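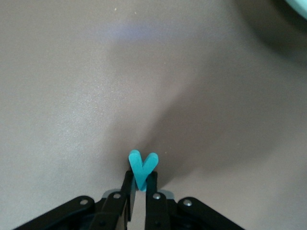

Home Stories Makers Classes Visit

The Letter Lady of Runbridge

By Anathi Steyn

Marina Raptis had the kettle on before I'd got my coat off, and by the time we sat down there was a plate of sesame cookies between us and a shoebox full of letters on the table. I don't mean the kind you get in the mail. These were soft, chunky alphabet letters, the kind small children line up on the rug and carry around in their pockets, and she has been making them in the back half of her house in Runbridge for longer than she cares to work out.

"I started with the M, for myself, which was vain of me," she said, laughing. "And it was a terrible M. It looked like a table that had given up. But my niece wouldn't let go of it, so I thought, well, let's try an A."

The little business is called Flosis, a name she picked because she liked how it sounded when her mother said it over the phone. There are two of them in it now, Marina and her old school friend Kalliopi Dimitriou, who keeps the orders straight and has strong feelings about color. It was Kalliopi who pushed for the turquoise. Marina had wanted everything in red and yellow, like the letters she learned from as a girl, and they argued it back and forth for most of a winter.

"She kept leaving bits of turquoise around my kitchen," Marina told me. "On the windowsill, next to the bread. After a while I'd gotten used to seeing it there, and I suppose that was her plan all along!"

I asked her which letter gives her the most trouble, expecting her to say the G or maybe the Q, with that fiddly tail. She didn't even stop to think.

"The V. Everybody thinks it must be easy, two strokes and you're done. But I like my letters round at the ends, so a child can hold one in a fist and it feels nice, and when you round off a V and spread the arms a little, people pick it up and say, oh, what a sweet heart. And I say, thank you, it's a V."

She used to mind this quite a lot. She tried making the arms straighter, and then she tried making them thinner, and she has a drawer of the results that she let me rummage through (I could have stayed in that drawer all afternoon). The straight ones looked stern to her, and the thin ones she didn't like the feel of. In the end she went back to the rounded shape and let people see what they wanted to see. One customer, a retired teacher named Gerasimos Makris, writes to her every February and asks for nothing but V's.

"He gives them to his grandchildren for Valentine's," she said. "So there you are, it's the right letter anyway."

The biggest order they ever had came one June, when a shop called Tsolakis asked for 2,000 letters and Marina said yes before she'd asked when they were needed. Her cousin Panagiotis Zacharopoulos came to stay and slept on the couch, and the three of them sorted alphabets into cloth bags at the dining table, with the radio going and supper on their laps. She still talks about it fondly, though she says she wouldn't do it again for anything.

These days she'd sooner make around 40 in a good week and have her evenings free. She is slowly trying out lowercase, which Kalliopi has wanted for ages, and she showed me a small "e" that she isn't happy with yet. I thought it was lovely. She turned it over a few times, put it back in the shoebox, and asked if I'd take some cookies home for the drive.

Contact us | © Runbridge Makers' Pages | Back to top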